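NOTA DE PRENSA

Ornby empieza a enseñar a sus robots con las manos de su propia plantilla

La empresa de servicios para oficinas pone en marcha Wamasora, un programa de automatización de tareas de orden y reposición. Sin despidos asociados, según el acuerdo firmado con la plantilla

Ornby, compañía de servicios generales para oficinas y salas de reuniones, anuncia el arranque de Wamasora, su programa para automatizar parte del trabajo de recogida y puesta a punto de espacios. Mesas, material de escritura, pequeños objetos. Lo de todos los días, y lo que más horas se lleva.

La novedad está en quién enseña. Los movimientos que aprenderán los robots los graban los propios empleados de Ornby, con una pinza en cada mano, haciendo las tareas que ya hacían. Sin programar nada. Cada repetición queda registrada y pasa al equipo técnico de Gyamfi, socio tecnológico del proyecto, que la revisa antes de usarla en el entrenamiento.

"Llevamos años viendo demostraciones muy bonitas que luego no saben dónde va un rotulador", afirma Yolanda Usuga, directora de operaciones de Ornby. "Quien lo sabe es la persona que deja lista la sala cada mañana. Queríamos que esa persona estuviera dentro del proyecto desde el primer dia y que cobrara por ello".

Las horas de grabación se pagan con un complemento y cuentan como jornada ordinaria. Turnos cortos, con una pausa cada 30 minutos - una petición del personal tras las primeras pruebas, en las que varios compañeros se quejaron de cansancio en las muñecas.

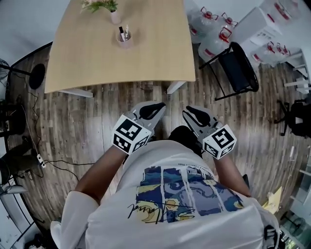 Trekville, octubre

Las sesiones se hacen en el centro de Ornby en Trekville, con mobiliario corriente. El operario se coloca frente a una mesa con un portalápices o un jarrón con flores y trabaja con las dos pinzas, que llevan almohadillas negras de goma en las puntas y un cubo blanco con marcadores cuadrados a un lado. Esos marcadores sirven para seguir la posición de cada pinza durante el ejercicio.

El objetivo de la primera fase es reunir 4000 repeticiones válidas. Participan cinco personas de la plantilla, todas voluntarias, procedentes de los equipos de salas y de reposición. Recibieron dos días de formación antes de empezar.

Kevin Pacheco, operario de salas, fue de los primeros en apuntarse. "Al principio se te cae todo. Con los dedos no piensas, con la pinza sí, tienes que pensar por dónde coges el boli", explica. "Ahora me preguntan a mí los ingenieros por qué lo hago de una manera y no de otra. Eso antes no pasaba".

Qué cambia para la plantilla

El acuerdo firmado entre la dirección y la representación de los trabajadores recoge que ningún puesto se suprimirá como consecuencia de Wamasora durante la vigencia del programa. Las horas que se liberen irán a atención al cliente interno, mantenimiento menor y supervision de los equipos automáticos. También se crea una categoría nueva, la de instructor de tarea, con salario propio. Las dos primeras plazas se cubrirán por promoción interna.

Las grabaciones no podrán usarse para medir el rendimiento individual. Gyamfi las recibe sin el nombre del operario.

"El dato bueno sale de alguien que trabaja tranquilo, a su ritmo", señala Sze-wing Lai, responsable de aprendizaje robótico en Gyamfi. "Si metes prisa, el robot aprende la prisa. Y los errores también nos valen, pero hay que saber que lo son".

Desde la representación de los trabajadores, Afonso Figueiredo valora el acuerdo con prudencia: "Está por escrito y eso es importante. Queda por ver el reparto de turnos cuando los robots entren en las salas de clientes. Lo vamos a seguir de cerca".

Próximos pasos

Terminada la grabación, Gyamfi probará los primeros modelos en el mismo centro, siempre con un instructor presente. La llegada a oficinas de clientes no tiene fecha cerrada. Ornby informará antes a la plantilla y después a los clientes, por ese orden.

Los medios interesados en visitar el centro de Trekville pueden solicitarlo hasta el martes. Plazas limitadas, hace falta acreditación previa.

Sobre Ornby

Ornby presta servicios generales a oficinas: preparación de salas, reposición de material, mantenimiento menor y apoyo a eventos internos.

Contacto de prensa

Isla Kerslake
Comunicación, Ornby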